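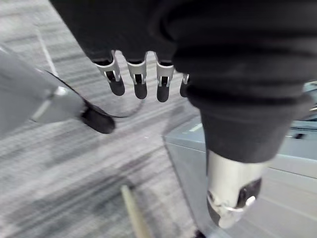

Teppichfliesen austauschen und neu verlegen

Die Anleitung gilt für selbstliegende Teppichfliesen mit Schwerbeschichtung, die mit Rutschbremse (Fixierung) auf Estrich oder Doppelboden verlegt sind. Vollflächig verklebte Ware lässt sich auf diese Weise nicht rückstandsfrei aufnehmen.

Benötigtes Material

Ersatzfliesen aus derselben Charge
Teppichmesser mit Hakenklinge und Trapezklinge
Stahllineal, mindestens eine Fliesenlänge
Breiter Spachtel
Fixierung auf Dispersionsbasis, z. B. Clatlow
Schaumstoffrolle
Andrückroller

Vorbereitung

Ersatzfliesen 16 Stunden im Raum flach auslegen, nicht auf der Kante lagern. Die Raumtemperatur muss während der gesamten Zeit der späteren Nutzung entsprechen. In der Heizperiode ab November die Fußbodenheizung nicht kurz vor der Verlegung hochfahren.

Chargennummer auf der Rückseite vergleichen. Bei der Serie Andov steht sie neben dem Richtungspfeil, bei Wolluvow in der Ecke der Beschichtung. Abweichende Chargen nur unter Möbeln oder in Nebenräumen einsetzen.

Alte Fliese aufnehmen

Spachtel in der Fuge ansetzen und die Ecke anheben. Die Fliese diagonal zur gegenüberliegenden Ecke abziehen, langsam und flach. Löst sich die Nachbarfliese mit, diese mit dem Fuß belasten. Fasern, die über die Fuge greifen, vorher mit der Trapezklinge trennen.

Untergrund absaugen. Lose Reste der Fixierung abstoßen; eine fest haftende, noch klebrige Schicht kann bleiben.

Fixierung auftragen

Dünn mit der Schaumstoffrolle auftragen und ablüften lassen, bis der Film transparent ist. Bei normaler Luftfeuchte dauert das 2 Stunden. Wird zu früh eingelegt, verklebt die Fliese dauerhaft.

Einlegen

Pfeilrichtung prüfen. Streifendessins werden parallel oder im Schachbrett verlegt, die vorhandene Verlegeart ist beizubehalten. Die Fliese an zwei Kanten anlegen, leicht wölben und von der Ecke aus absenken. Der Flor darf nicht in der Fuge eingeklemmt werden, sonst mit dem Spachtelrücken herausstreichen. Anschließend in beide Richtungen abrollen.

Randzuschnitt

Randstücke von der Rückseite schneiden. Bei Beschichtungen bis 4 mm reichen zwei Züge am Lineal, bei der Bilyk-Akustikrückseite mit 6 mm sind mehrere Züge mit frischer Klinge nötig. Streifen, die schmaler als eine Handbreite sind, vermeiden und stattdessen die Achse verschieben.

Fehler und Abhilfe

Ecken stehen hoch: Fliese zu groß zugeschnitten oder nicht akklimatisiert. Aufnehmen, Kante nachschneiden, neu einlegen.

Fuge sichtbar: Reihe zur Wand hin nachschieben, dann das Randstück ersetzen.

Farbunterschied trotz gleicher Charge: Pfeilrichtung kontrollieren.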